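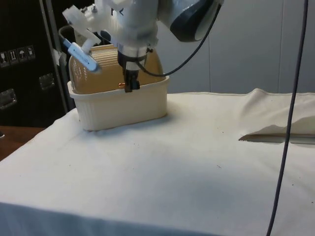 Search this site

Getting a musty smell out of plastic storage baskets

I bought 8 plastic baskets at a yard sale in Estunmont and they smell like an old basement. Dish soap didn't help. I want to keep table linens in them by November. Any ideas?
posted by tarkon172
2 comments

marshpine
Mix baking soda and warm water into a paste, rub it on, leave it overnight and rinse. Then set the baskets outside for 2 days – shade is fine. Mine took a second round. Don't put linens in until they are fully dry, corners included.
14 people found this helpful
Share 3

evitz_home
Vinegar

sipos8
I'd skip the vinegar if you already used bleach on them – don't mix the two. Crumpled newspaper and a closed trash bag for a week worked on my cooler. If they still smell after that I would just buy new ones.
5 people found this helpful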